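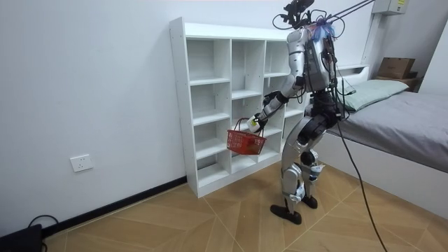
Household Work and Time: Notes for Lecture 4
Course: Home, Family and Everyday Economy
Lecturer: Piret Vītola

Please read these notes before the seminar. They follow the order of the lecture, but I have put some more detail in the part on diaries, as many students asked me for it last year.

1. What we mean by household work

In the first lectures we spoke of the household as a place where people eat, sleep and share money. Today we look at it as a place of work. The usual definition is the "third person" test: an activity is work if you could, in principle, pay another person to do it for you and still get the benefit. Cooking a dinner is work under this test, because a cook could make it. Eating the dinner is not. Ironing a shirt is work, watching a film is not.

The test is simple and it gives trouble at the edges. Is it work to read a story to a child at bedtime? A paid person could read it, so the answer is yes. But many parents will tell you that this is the part of the day they would not give away. Gardening has the same problem, and so has shopping for clothes. When you write your own papers, say which side you put these activities on and keep to it until the end.

2. Three kinds of task

Routine tasks come back every day or nearly every day and cannot wait long: meals, dishes, making beds, picking things up from the floor.

Occasional tasks can be moved. Examples are cleaning windows, repairing a chair, sorting the winter clothes. In most studies of couples, men report a larger part of their hours here, and women a larger part in the routine group. The total can look nearly equal on paper while the days feel very different, as the person with routine tasks has less choice about when to do them.

Management tasks are the hardest to see. Somebody must notice that the soap is finished, remember the dentist, know which child has grown out of which shoes. There is often no moment when this work starts or stops. Mihret Gidey, who taught this course before me, called it "the list behind the list", and I keep her expression.

3. How time is measured

There are two main methods.

The first is the direct question: "How many hours did you spend on housework last week?" It is cheap and quick. The weakness is memory. People do not store their week in hours, so they build an answer from what they think is normal for a person like them. When two partners answer separately, their shares often add up to more than the whole.

The second is the time diary. The person writes down what they did in short steps through one full day, from waking up to going to bed, with a column for the main activity and a column for anything done at the same time. Diaries give better figures, but they ask a lot of the person. Some stop after lunch. Others fill in the whole day in the evening, and then we are back to memory.

The second column matters very much. A mother in the Marnora study wrote "ironing" as main activity between 19.00 and 20.00. In the second column she wrote "spelling words with son". If we count only the first column, the care of the child disappears from that hour completely.

4. The Marnora diaries

Marnora is a district of small flats built for factory families. Aušra Rätsep collected 300 diaries there in February, of which 205 were complete enough to use. I give you some points from her report.

Storage was a bigger subject than she had expected. In flats with little shelf space, people wrote "tidying" many times a day in very short pieces, often less than one step of the diary. In flats with more shelves it appeared less often but for longer. She is careful here and so should we be. Families with more shelves also had larger rooms and, in general, more money.

Children older than 9 were asked to fill in a simpler diary of their own. Their account of who tidied the bedroom did not agree well with that of the parents.

The diaries do not tell us how people felt. For this Rätsep made a small number of long interviews, and the answers are in the appendix of her report. Read at least the one with the night-shift worker, who describes doing all his cooking at 7 in the morning.

5. A note on machines in the home

Students often expect that washing machines and vacuum cleaners reduced the hours of housework by a great amount. The older studies show a smaller change than this. Washing became much less heavy, but people also began to change their clothes more often, and work which had gone out to a laundry came back into the home. When you compare two periods, ask three things: what the task was, how often it was done, and who did it.

6. For the seminar

Keep a diary for 2 days, one working day and one free day. Use the form from the course page, with steps of ten minutes. Fill it in during the day if you can. Write your activities in your own words and do not use the codes yet, we will do the coding together.

Bring one activity which you found difficult to place under the third person test, and be ready to defend your choice. Valdis Pärn will lead the first group and I will lead the second.

If you live alone, the exercise is still useful. Please mark any task that you did for a person outside your household, for example shopping for a grandparent.

Reading

Rätsep, The Marnora Diaries, chapters 2 and 3 and the appendix
Morin, Counting Hours at Home, the chapter on memory

Both are in the reading room on the short loan shelf. The copy of Morin has some pencil notes in it, please do not add more.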